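Pralton Shared Workshop
Ironing Arm Build Group
Minutes of the February meeting

Present: Jana Baumgart (chair), Heikki Tikkanen, Antigoni Triantafyllou, Jannik Kramer (minutes)
Apologies: Sabine Hamann

The meeting opened at 7:05 p.m. on Thursday at the long benches.

1. Minutes of the last meeting

Approved with one correction. The motor controller for the elbow joint was ordered by Antigoni, not by Heikki. It has arrived and is in the parts drawer.

2. Recording of ironing motions

Jana reported on the glove recordings. The group now has 57 usable runs on towels. Each run stores the position of both hands and the finger angles. The aim is still to have the arm repeat a straight pass over a flat towel before anything harder is tried.

Heikki asked whether the left hand needs to be recorded at all. Jana said yes, as the left hand holds the fabric and the second gripper will have to do the same job. Agreed to keep recording both.

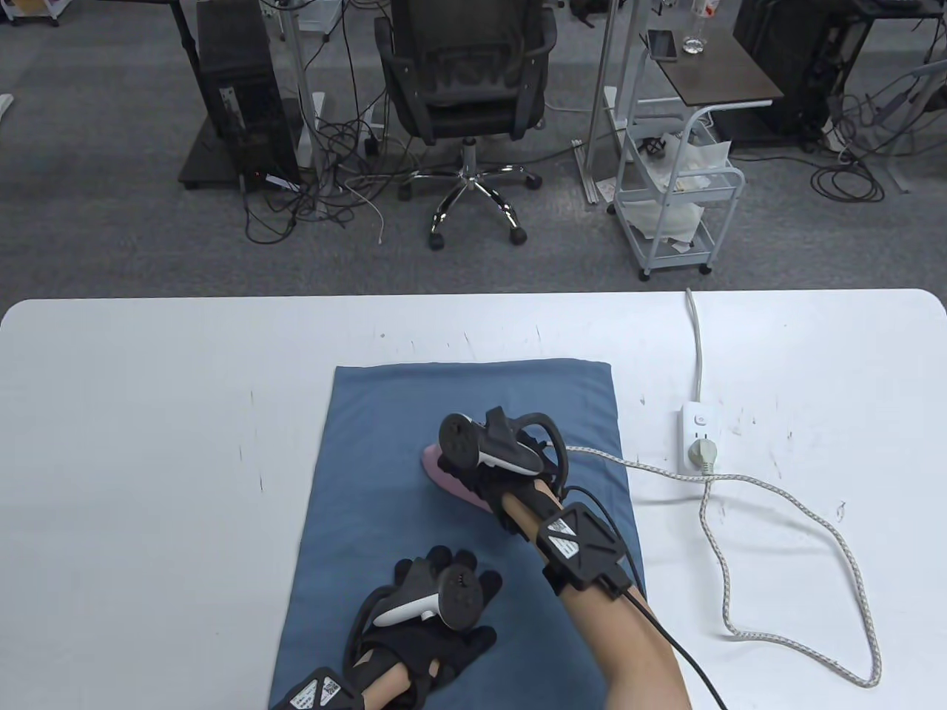 Glove recording with iron and folded towel, controllers on both hands.

Antigoni said the cables from the wrist modules should be tied back to the upper arm. At present the person recording has to keep an eye on them as well as on the iron. Heikki has Velcro straps at home and will bring them.

The iron cord was also discussed. It needs to stay on the right side of the table, clear of the path of the iron. Jannik suggested hanging it from a crossbar. Heikki thought this would pull on the iron and spoil the recordings. Left open until someone has tried it.

3. Hand-held gripper

Antigoni has finished the second version of the hand-held gripper. The handle is shorter and the trigger spring is softer. The camera mount is the same as before.

She went through some of the recorded footage with the group. A number of frames can't be used for training. When the camera is too close to a surface the picture is dark and blurred over most of its area, with glare in one corner, and the software has nothing to track.

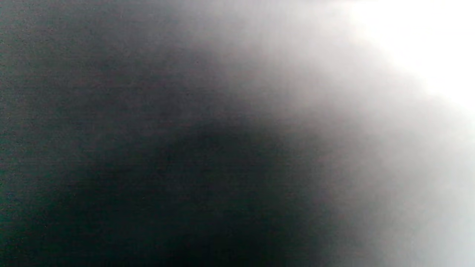 4. Sorting the footage

Jannik has written a short script that marks frames with too little detail. On the first batch it marked 949 frames. He checked part of the list by hand and found a few that should have been kept, mostly close views of plain cloth. He will lower the threshold and run it again.

Jana asked that marked frames be moved to a separate folder and not deleted. Agreed.

Discussion of whether to raise the camera on the gripper. Antigoni can print a mount that sits 12 millimeters higher. Heikki was concerned that the finger tips would then drop out of view when the gripper is closed. Antigoni will print one and test it on the cloth before changing anything on the finished gripper.

5. Bench and power

The table was discussed at length. The group would like to keep the same layout for every session, with the cloth lengthwise and the power strip to the right of it. Jannik will mark the positions with tape.

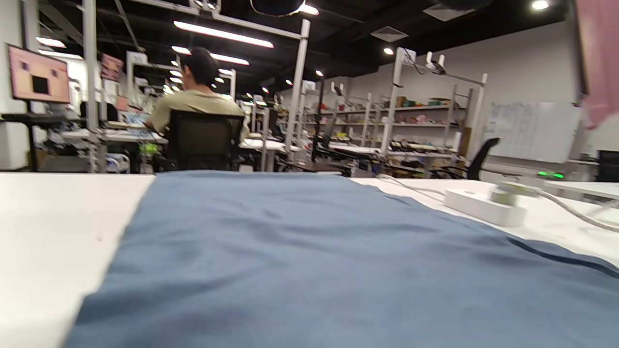 Heikki pointed out that the tape will come off if the iron passes over it, so the marks should be at the table edge only. Agreed.

The iron is to be unplugged at the power strip whenever the person using it leaves the bench. Jana will add this to the sheet of bench rules.

6. Parts and money

Three quotes were received for the shoulder bearing. The one from Dankwa was the lowest but delivery is slow. Agreed to order from Dankwa anyway, as the shoulder is not needed until the elbow has been tested.

Sabine had sent a note asking for receipts from last month. Heikki still owes two.

7. Any other business

The Tamside group has asked to see the arm when it is running. Jana will reply that a visit is welcome once the elbow works.

Actions

Heikki: bring straps, hand in receipts
Antigoni: print and test the higher camera mount
Jannik: adjust the script, tape the table
Jana: update bench rules, order bearing, reply to Tamside

The meeting closed at 8:40 p.m. Date of the next meeting to be sent by e-mail.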